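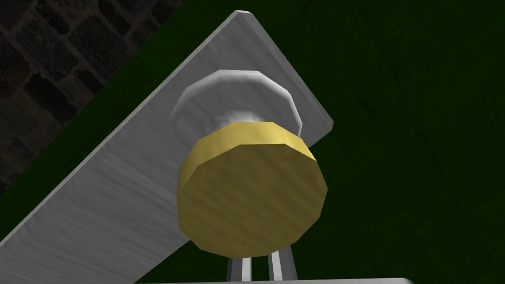
My third week of teaching doors is finished and I want to write down some things before I forget them.

The work is simple to explain. I sit at my desk in Tirnbridge, I hold a controller in my right hand, and the arm in the simulator follows my hand. I bring the two fingers to the knob, close them, turn, and pull. Every good attempt is saved as a demonstration, and later the robot learns from them. The target for each door is 100 demonstrations. For the green door with the yellow knob I have 69 until now, so it is still a long way.

Before I started I thought the turning would be the hard part. For me it is the approach. On the screen there is little feeling of depth, and when the fingers come from under the knob I often believe that I am already around it, but I am still in front. Then I close on the air. My colleague Mali Gwilliam told me to stop for a moment just before the knob and to look at the rim, then go on slowly. This helped me very much. On Monday I did 20 attempts with her method and I threw away only three.

But slow is also a problem. Gwenllian Prydderch, who checks our recordings, wrote to me that my pauses are too long and the robot will learn to wait as I do. I had not thought about this! It copies the hesitation together with the movement. So now I try to make one short stop, always at the same place, and I don't correct my hand ten times before closing.

A round knob is less friendly than a lever. With a lever you can push down even if your grip is bad. With a knob the fingers slide if they are not well in the centre, and my wrist is at its limit before the door is free. I learned to begin with the wrist turned a little to the other side, so I have more space for the turn. I do the same now with the door of my own flat, which my husband finds very strange.

Next week we change to the Pavberg set, with other handles. Mali says the plates are narrower there. First I must finish my last 31 for this door, and rest my thumb a little.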